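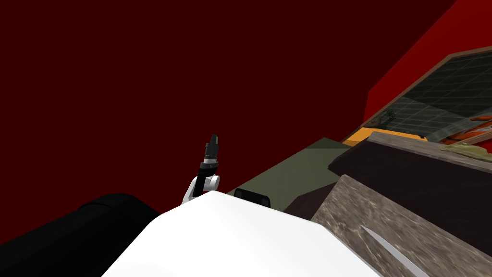 Kitchen scene in simulation, raised gripper closed and empty.

Fasturholm Chore Bench
Simulation package for two-arm household robots

Chore Bench tests whether a controller can finish a kitchen job without help. Each job runs in 100 room layouts with changed wall colors, counters and camera angles. A run counts only if every item ends up in its place.

Jobs included: 226
Arms supported: 2
License: per site

Current limits: wiping and sorting are usable for comparison. Folding cloth and handling blades still fail too often to be scored on speed, and no controller we have tested is ready for an unattended home. Results do not carry over to real hardware without a separate trial.

Technical contact: Ognjen Dervishi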